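Prindell 300 Undercounter Drinks Chiller

Single glass door, black finish. Net capacity 183 litres. Supplied with three wire shelves, each rated to 25 kg.

Height 947 mm including feet. Door hinged right; left-hand kit sold separately (Mavance part). 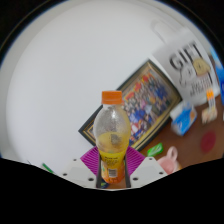
Shelf height is set in steps of 25 mm. Measure the tallest item with its closure fitted: for a juice bottle like this one, that means to the top of the orange screw cap. Allow clearance for the fan cover at the rear.

Data sheet revised 7/23/19. Spare shelves: see Grareo range.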